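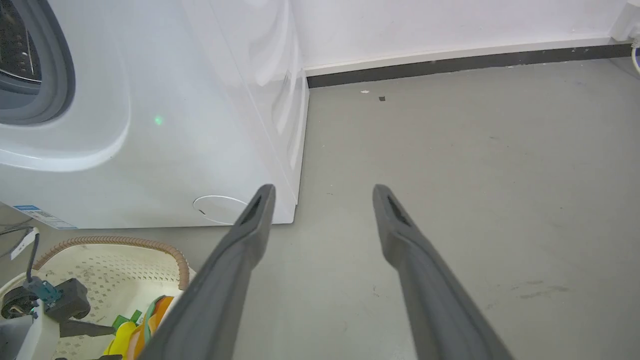 The Laundry Build: Frequently Asked Questions

Last updated 15/09/2022 by Celeste Gallardo

Since I put up the first build notes I've been getting the same questions over and over (which I love, keep them coming!), so I've collected the answers on one page. If yours isn't covered, leave a comment under the build log and Lanying or I will get to it.

What is this project?

A two-armed robot that we want to teach to load a front-loading washing machine out of a basket. There are two of us, Lanying Xu and me. She does most of the wiring and the arm control, I do the printed parts and the training runs, and we both do the swearing. We call the robot Stullo.

Why laundry?

Because cloth is such a wonderful problem! A block stays the same shape when you pick it up. A sock turns into something new every time you touch it. We had stacking blocks working in March and got bored within a couple of evenings. Cloth has not bored us yet.

Why two arms?

We started with one, and it could pick things up fine, but it couldn't hold the basket still. Every time a finger caught in the rim the whole basket went for a walk. With two arms one can steady while the other one grabs, and later we'd like them to open out a towel between them.

What are the fingers made of?

Printed in black nylon on Lanying's machine, then sanded by hand at the tips. The current shape is version 22. Most of the earlier ones were too blunt to get under a flat piece of fabric, and a few were so thin they snapped on the first pull. If you print your own, lay them on their side so the layers run along the finger. 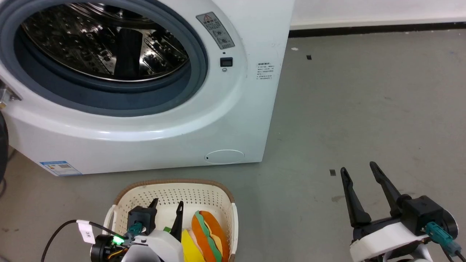

Left gripper down in the basket, right one open over the floor.

Can I use a different gripper?

Sure. The mount is a plain bolt pattern, and the drawings have a blank adapter plate you can drill to suit. People have written to us about fitting the Visser parallel jaw and it should go on without trouble. You'll have to change the opening width in the settings file, or the arm will think it's gripping when it's still a finger's width away.

Which motors and boards did you use?

Belska servos in all the joints, with a Roletti controller board for each arm. I'm not going to tell you these are the only ones that will do. They were what we could get at the time, the documentation was readable, and we've gotten fond of them. The full parts list is in the build log.

How do you keep the cables from snagging?

Badly, at first! Our rules now are these. Leave enough slack for the wrist to turn all the way both directions. Tie the cable down behind the connector so a tug never lands on the plug. Tag every cable at both ends before you route it, and write on the tag in permanent marker. I skipped the tags on the first arm and spent a whole Saturday-sized chunk of my life tracing one bad wire.

Where do the cameras go?

One at the wrist and one up high, looking down over both arms. The high view tells you where the basket and the drum opening are. The wrist view is what you want for the last bit of the reach, when the arm itself blocks everything from above.

How do you train it?

We drive the arms ourselves and record what we do, then train on the recordings. We have 201 runs saved so far. A lot of them are clumsy, and we've kept the clumsy ones as long as the piece ended up in the drum. Lanying thinks we'll want 3,000 before it copes with a basket it hasn't met. I'm hoping she's wrong, but she usually isn't.

What kind of laundry should I start with?

Small, bright pieces. Strong color makes them easy to tell apart from the basket and from each other, and a small piece comes up in one go without dragging its neighbors along. Leave bedsheets alone for a good long while.

Does the floor matter?

More than I expected. Hard and flat is best. Mark where the basket and the base of the robot go so you can set up the same way next time, and then move the basket a little on purpose once the basics work.

Is it safe to run around kids or pets?

Please don't. Keep the emergency stop within reach of whoever is driving, keep everyone else out of arm's range, and leave the washer switched off at the outlet while you're practicing the loading part.

Can it close the door and start a cycle?

Not yet. The door is next on our list, and I can't wait to get going on it. Pushing buttons comes after that.

Can I get the files?

Yes, all of them, free for anything you like. The links are at the bottom of the build log. If you make a better finger than ours, send us the drawing!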